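Zuzana Hájek had warned me on the phone that I'd be bored. "People come in hoping for a butler," she said, "and they get a person in slippers watching a towel." She has been at Halász, a small workshop on the Stullstead road, since it had one desk and a kettle, and before that she spent nine years running the laundry of a hotel in Avstead, so she knows her towels.

We sat down on a Monday with coffee and a plate of very good plum cake, and I asked her the thing everybody asks. Can a machine do my laundry yet?

She laughed and took her time with it. "A piece of it. If you hand it one flat cloth and a clear surface, it'll often make a decent fold. If you hand it the basket, with the socks inside the sleeves and a fitted sheet wrapped around everything, then no, and I wouldn't promise you a year."

The trouble, she says, is that cloth never lies the same way twice. A cup is a cup wherever you put it down, but a towel changes shape the moment it's touched. Her team has gone through 3,000 practice folds since June, and she still sees creases she hasn't met before. "In Avstead I could teach a new girl in one morning. I'd say, find the corners, and she'd find the corners. She had been finding corners all her life!"

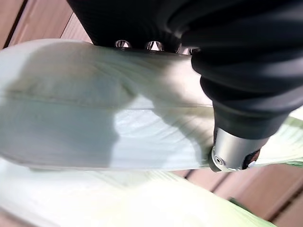 Corners came up again and again that afternoon. Her colleague Čestmír Ondrejka, who joined us halfway through the cake, thinks too much fuss is made about speed. A fold that takes a person a few seconds may take their setup around 25, and he doesn't mind that at all. "You're asleep, or you're at work. Let it be slow. What I mind is when it grabs two layers and believes it has one."

Zuzana agreed, though she'd still like it quicker. She would also like it to cope with her mother's tablecloths, and Čestmír told her that was a separate conversation.

I asked whether either of them had a machine folding at home. Čestmír shook his head. Zuzana said she folds in front of the television, and that she'd probably miss it.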